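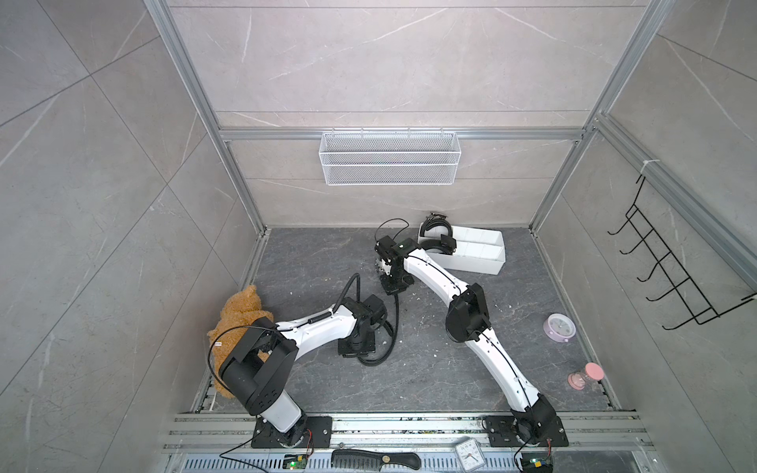
Two arms, one teddy bear, no small talk.

Open day at Rirdale
The Eskola workshop opened its doors on Saturday, and 252 people came through to watch robots tidy up. Most of them have teenagers at home and took notes.
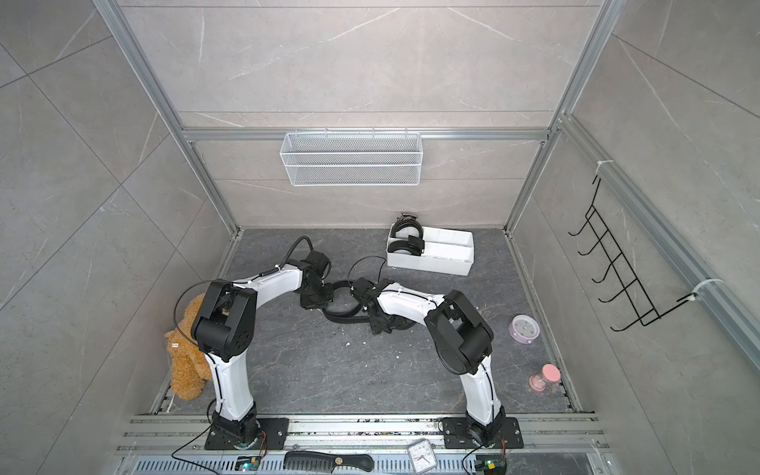 Photo: Hisusport / Rirdale Open Day

Belts, the crowd favourite. There's a white divided tray for them at the back, and a black one on the floor between the two grippers. A belt has no fixed shape and no manners, so it's a fair test of anybody's patience - mine went well before the robots' did.

Demos ran at 2 and 4, with 3 set aside for questions. The most popular was whether it does socks. Tinerine supplied the coffee, in a colour close to the floor.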